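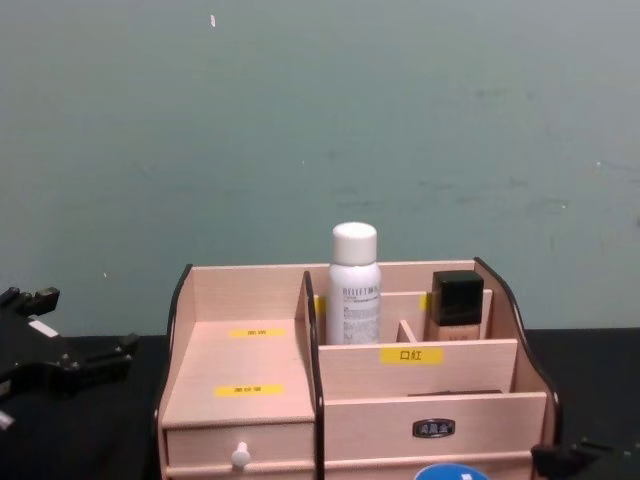 Home & Civic Life

Preparing Placards and Banners at Home for a Public Demonstration

3 min read

Residents who plan to join the November march in Holtska are asked to read the city's assembly rules before starting work on any sign. A placard may measure up to 50 inches on its longest side. Metal poles are not permitted on the route, and wooden handles must be no thicker than a broom handle. Placards that do not meet these limits will be held at the Bodin Street checkpoint and may be collected the following morning.

Choosing materials

Corrugated cardboard from a large shipping box is suitable for most signs. Cut it with a utility knife against a metal ruler, on a surface that may be scratched, and make several light passes instead of one heavy one. The ridges inside the board should run from top to bottom. Foam board is lighter but tends to snap in wind. If it is used, a second sheet should be glued to the back, with the handle between the two.

Lettering

Write the wording on scrap paper first. A sign carried in a crowd is read in a few seconds, and seven words is a sensible limit. Rule light pencil lines, mark the middle of each line, and work outward from there. Letters four inches tall can be read from the opposite sidewalk.

Acrylic craft paint gives the strongest color. Apply two thin coats and allow each one to dry fully. Permanent markers are acceptable for outlines, but large areas filled in with marker will show streaks. Open a window while markers are in use. Spills on a kitchen counter should be wiped up at once with soap and warm water.

If rain is forecast, cover the finished face with clear packing tape in overlapping strips, working from the bottom edge upward. Wrap the tape around the sides by at least an inch.

Attaching handles

Lay the handle along the back of the board so that it reaches nearly to the top edge. Staples alone will pull out of cardboard. Secure the handle with strong cloth tape in at least three places, and press each strip down for 15 seconds. Sand the grip and tape over any rough end.

Fabric banners

A bedsheet makes a serviceable banner. Wash and iron it before painting, and place newspaper underneath. Cut small half-moon flaps along the upper part to let wind through. Hem the edges if time allows. 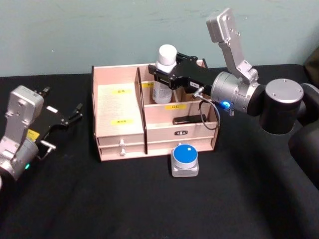

Napaporn Noiphan writes that banners should be rolled and never folded: "We folded ours after the school funding march, and the paint cracked along every crease. The next one went around a cardboard carpet tube and came out fine a year later."

Carpet stores will often give such tubes away on request. Store the rolled banner in a dry closet, with an old pillowcase over it. Placards should be kept flat, with a sheet of baking parchment between painted faces. Remove the handles before recycling any cardboard sign.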